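The Laundromat Is Part of the Safety Net

By Felista Odera
Posted 17th September in Opinion, Housing and Income

When the Steinbach Street laundromat in Clolbridge closed last March, the city put out no statement. No hearing was held, and none was required. A private business ended its lease and the machines were hauled away. For the people in the blocks around it, most of whom rent apartments with no hookups, the nearest coin laundry is now two bus rides off.

I think the city should treat this as a public problem and spend public money on it. I know how that sounds to some readers. A washer is not a meal or a roof. But we already accept that being poor costs people time and dignity in ways a government can ease, and clean clothes belong on that list.

Start with the money. SNAP can't be used for detergent. It never could. WIC doesn't cover it either. A family that gets help with groceries still has to find cash for soap, for the washer, for the dryer, and now for the bus. Many of our tenants wash once every two weeks and do the rest by hand in the tub. In an apartment without much heat, jeans washed that way take two days to dry, and the landlord then writes to complain about damp.

Telma Zúñiga has three kids at the elementary school on Skornel Avenue. She told me she keeps one of them home some mornings when there is nothing clean to wear, and calls it a stomachache. She got a letter from the district about absences. The letter listed the penalties for truancy and a number to call for counseling. She didn't need counseling. She needed a dryer.

Work is the same story. Home health aides, line cooks and warehouse staff are expected to show up in a clean uniform, and most are issued one or two. An aide on five shifts a week with two sets of scrubs has to do laundry midweek, at night, after the last useful bus. Idrisa Mugo drove the 7 bus for years and says he could tell who was on the late laundry run by how they sat with the bags between their feet so as not to block the aisle. That run was cut two years ago.

Our tenants' association knocked on doors over the summer and asked people what they go without. We heard from 698 households. Food and rent came up first, as they always do. Laundry came up third, ahead of phone service, and we hadn't put it on the form. People wrote it in the margin.
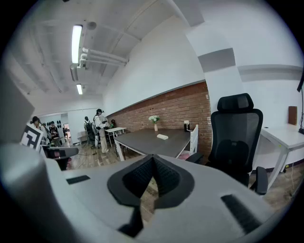

What the city can do

The first thing is cheap. Clolbridge owns two recreation centers with laundry rooms that were put in for team uniforms and pool towels. Both sit idle most evenings. Opening them to residents three nights a week would take staff hours, some signs and a decision on who pays for soap. Council member Donal Carroll has said he is open to a trial at the Drallelness center. He should put a motion on the agenda.

The second is to put machines in schools. Other districts have done this with a single washer and dryer near the nurse's office, and the school secretary or an aide runs a load while class is going on. It has to be handled quietly, because no fourth grader wants to be the kid whose clothes get washed at school. Staff here already do it by taking bags home with them. They shouldn't have to.

The third costs more. The zoning code makes it hard to open a laundromat near the places where people without washers live. The parking rule is the worst part. It asks for a lot sized for customers who drive, in a neighborhood where many don't. Drop that rule for laundromats on bus lines and offer a small grant toward hookups – water and sewer connection is the big upfront cost – and an owner might take over the Steinbach Street space, which still has its drains.

The case against

I've heard two objections that deserve an answer. One is that landlords should provide laundry, and the city shouldn't do it for them. I agree that they should. I would support a rule for new buildings over a certain size. But it would do nothing for the old three-story walk-ups where most of our members live, and if it were applied to those the cost would go straight onto the rent.

The other is that the budget is tight and food has to come first. Siham Matar, who runs the Thursday pantry out of the church basement, doesn't see it as a contest. Her shelves of detergent empty before the canned goods do, and families who save on soap spend the difference on food. The pantry gave out 2,663 small bags of powder last year and turned people away in the final week of most months.

The council takes up the recreation budget next. If you have spent a Sunday hauling bags across town, write and tell them what it cost you in fares and in hours. Letters can be a few lines long. Send a copy to the newspaper too, and bring one to our next members' meeting if you want help with the wording – we keep Spanish, Arabic and Swahili speakers at the sign-in table.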